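# Neltby Two-Arm Bench Kit for School Robotics Clubs

The Neltby kit is a tabletop manipulation set for clubs and introductory automation classes. It is sold by Gokell and ships partly assembled. A group that has put together a kit before can have it running in one meeting. First-time groups should plan on three.

## What's in the box

- Two arms with grippers
- Two pairs of black gripper fingers, plus one spare pair
- Wrist camera and bracket
- Aluminum rail and mounting hardware
- Power supply, 11 cables, and a bag of cable ties
- Printed build guide and a login for the Helmy lesson files

## Specifications

| Item | |
|---|---|
| Reach per arm | 500 mm |
| Part number | 877 |
| Spare finger pair | 263 |
| Software | Helmy 2, free for schools |

Fingers are a wear item. Scuffs at the tips do not affect grip, but replace the pair if a tip chips or bends. The older Sernico fingers do not fit this kit.

## Club activities

Lesson files are included for each of these. They can be done in any order.

1. **Block stacking.** One arm, fixed positions. Good for a first session.
2. **Handoff.** Both arms. Students write the timing themselves.
3. **Cable tie and wires.** Thin, flexible parts are hard to grip and hard to see against a patterned surface. Keep hand tools out of the arms' reach. 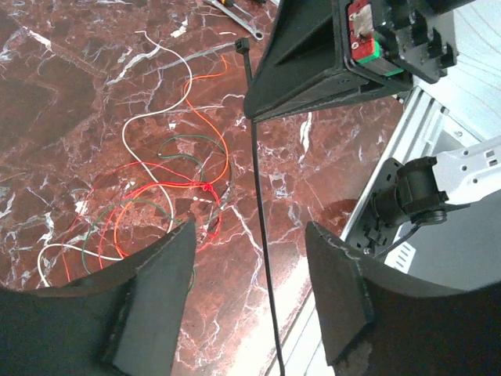
## Ordering

School purchase orders are accepted. Kits ordered before the February cutoff arrive in time for the spring competition season. Replacement fingers and cables are stocked separately and ship the same week.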